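Accueil Dossiers Opinions Agenda Contact

Opinions > Vie quotidienne > Le prix des vêtements

Racheter coûte moins cher que recoudre, et c'est un problème

J'ai fait recoudre la fermeture d'un manteau en juin. La retouche a coûté 17 euros, pour un manteau acheté d'occasion au même prix. Autour de moi, on m'a dit que c'était idiot. Je pense le contraire.

Le raisonnement habituel compare deux sommes : la réparation et le remplacement. Si la seconde est plus basse, on jette. Ce calcul laisse de côté le tri, le transport et l'enfouissement, que nous payons par l'impôt. Il oublie aussi que le vêtement neuf durera souvent moins longtemps que l'ancien.

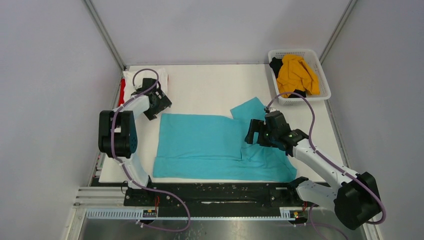 Pôle Textile et Consommation

Chez Irkance, l'atelier de quartier où je vais, on a pris 107 pièces en réparation le mois dernier. Mohammed-Awal Arthur, qui tient la caisse et une des machines, m'a montré le registre. Beaucoup d'ourlets, des poches, des coudes. Il refuse les tissus qui se déchirent sous l'aiguille, et il en voit davantage qu'avant.

On répond que chacun devrait apprendre à coudre. Je n'y crois qu'à moitié. Recoudre un bouton, oui, l'école pourrait l'enseigner en une heure. Changer une fermeture éclair est un métier, et il faut le payer comme tel. Un atelier qui travaille à perte finit par fermer, même si tout le quartier l'aime bien.

Je serais favorable à un affichage simple sur l'étiquette : le vêtement est-il réparable, et les pièces existent-elles encore ? La marque Fulik fournit déjà ses boutons et ses curseurs pendant plusieurs années. Brandbridge a supprimé les siens pour gagner quelques centimes par veste. L'acheteur devrait pouvoir le savoir en magasin.

Il restera des gens qui n'ont pas les moyens de choisir, et je ne leur fais pas la leçon. Les autres peuvent commencer par la pile de linge qui attend au fond de l'armoire. La mienne contient encore deux chemises et un pantalon dont la doublure est décousue.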